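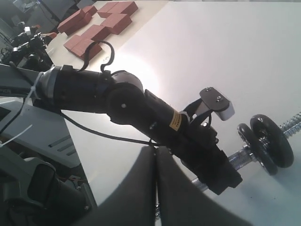

# Chapter 7: Circulation Pumps and Total Head

The earlier chapters treated a pond as a body of water that gains and loses heat, oxygen, and solids at its boundaries. This chapter deals with water that is moved on purpose, from the pond through a filter and back again. The main task is to choose a pump that delivers the required flow against the resistance of the piping it serves. After working through the chapter, the reader should be able to calculate total head for a simple circuit, read a manufacturer's pump curve, and find the operating point.

## 7.1 Terms

*Static head* is the vertical distance from the surface of the source pond to the highest point at which water is discharged. The depth at which a submersible pump sits does not enter into it. A pump moved from a shallow shelf to the bottom of the same pond works against the same static head, as the added depth of water raises the pressure at the inlet by a matching amount.

*Friction head* is the loss caused by flow through pipe, fittings, valves, and filter media. It increases with flow. In turbulent flow through a given pipe it varies nearly as the square of the velocity, so doubling the flow increases the loss almost fourfold.

*Total head* is the sum of the two, plus any pressure needed at the outlet. Throughout the chapter it is stated as a height of water. Pressure readings must be converted before they are added to it.

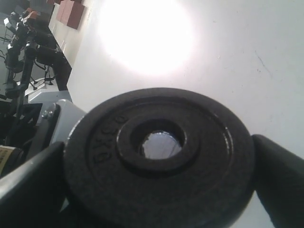 **Figure 7.1** Cast-iron weight plate held edge-on between two gripper fingers.

## 7.2 The Olley Pond Circuit

The circuit used in the worked problems was laid out by Thaddeus Wojcik for the upper pond at Olley. A submersible pump feeds a pressure filter, and the return line discharges over a low stone spillway. The design flow is 600 gallons per hour. Static head, measured with the pond at its normal level, is 35 inches. Total head at the design flow, with a clean filter, is 49 inches. The difference between the two figures is friction head, and most of it occurs in the filter and in the elbows close to the pump.

Two cautions apply. First, the water level drops in dry weather, and each inch of drop adds an inch to the static head. Second, the loss across the filter rises as solids collect. A pump chosen to meet the design flow exactly with a clean filter will fall below it soon after cleaning. 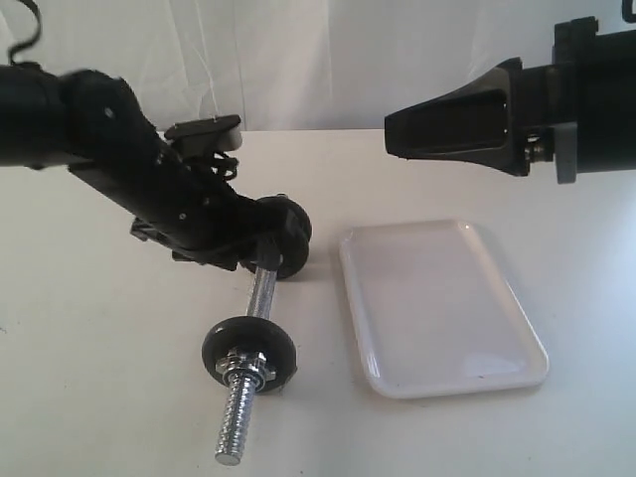
Both effects are handled by drawing two system curves on the same axes. The lower curve represents a full pond and a clean filter. The upper curve represents the lowest expected water level and a filter due for service. The pump must deliver at least the design flow where its own curve crosses the upper one. Its flow at the lower crossing should then be checked against the maximum rating of the filter.

Tavion Lindqvist's notes on the Marchetti basin follow the same procedure but place a throttling valve on the discharge side. The valve steepens the system curve and narrows the range of flow between services. It should never be moved to the suction side, where the drop in inlet pressure can lead to cavitation.

## 7.3 Reading a Pump Curve

A pump curve plots head against flow at a fixed speed. At zero flow the head is the *shutoff head*. At zero head the flow is the figure usually printed on the carton, and no installed pump with any lift will reach it.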